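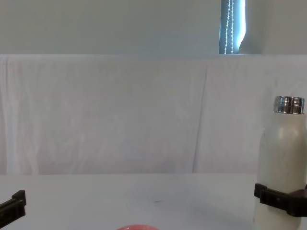 Setting up the drink pouring task on a two-arm station

These steps cover the refill station as we run it for the break room trial at Trimley. They assume both arms are powered and homed, and that the operator has finished the Gotent safety module.

1. Place the cup midway between the arms. Use a plastic tumbler. Glass is not allowed on this station.

2. Load the bottle on the right side. The right gripper takes the lower half of the body, never the neck.

3. Park the left gripper low and empty. It has no role in the pour – leave it out of the path.

4. Take the cap off before you start the pour routine. The routine does not check for it.

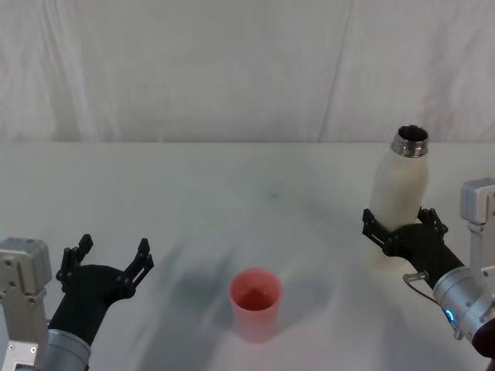 TRIMLEY, September 10, 2020

Revision 7 changes who does what on shift. Until now the kitchen staff poured by hand and logged each refill on paper. The station now takes the pouring, and the log fills itself. Staff still wash, fill and cap the bottles, and they decide when the station runs.

Waraporn Klinhom's team asked for two changes after the first 23 shifts. The stop button moved to the operator's side of the table, and the tilt speed went down one setting. Both are in this revision.

5. Start the tilt from the panel. The bottle should lean with its mouth toward the center of the table. 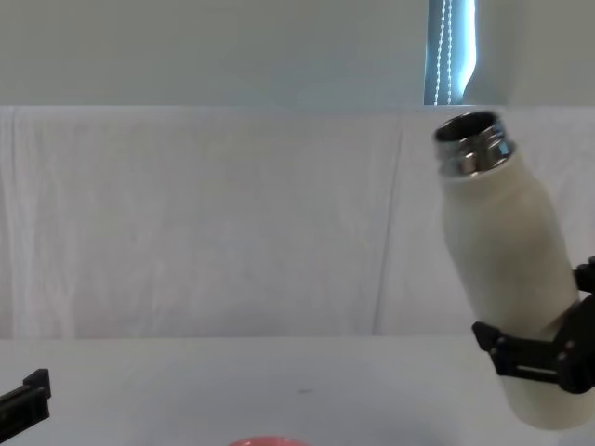 If the mouth is not over the cup at the end of the tilt, press stop and return to step 2. Do not move the cup by hand while the arm is live.

6. Bring the bottle upright, wait 2 seconds, then release.

Spills are wiped up by whoever is signed in as operator and entered under code 2826. Questions about shift assignments go to Lorraine Fothergill, faults to Jitendra Maurya.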